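Amero Market Tote, black with rust handles

I bought this one in June after my old grocery bag finally gave up in the Diddale parking lot (oranges everywhere, thanks for asking). It was $23 at Pralgate, and I've been hauling it around pretty much daily ever since. Library books, farmers market stuff, gym shoes, you name it!

First thing I noticed was that it holds itself up. My last three totes all flopped over the second I let go, and this one stays put on the table while I load it. The top slouches a bit, but I can still get a big box of cereal in without wrestling.

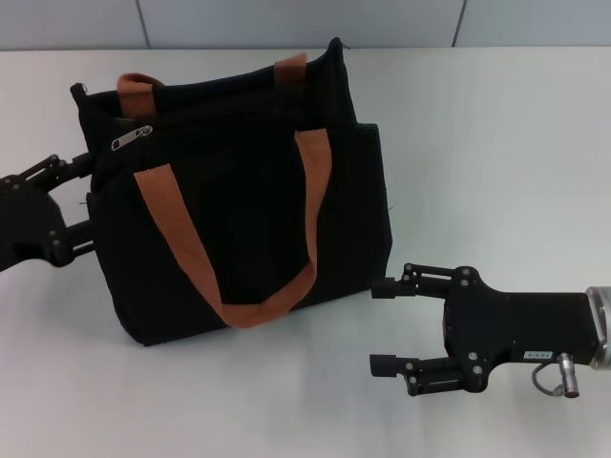
Can you carry it on your shoulder?
I can over a T-shirt, but with a winter coat it's a squeeze, so I mostly carry it by hand.

The webbing handles are my favorite part. They're flat, so they don't dig in, and I love that orangey brown against the black. I've had up to 10 pounds of potatoes in there and the stitching hasn't budged.

Gripes? Black canvas loves cat hair, and I have two cats. There's also no inside pocket, so my keys sink straight to the bottom every single time. I'd pay another $5 for a pocket, easy.

Four stars from me, and I'm getting a second one for the car.

Casimiro Alcaraz, 2022-10-06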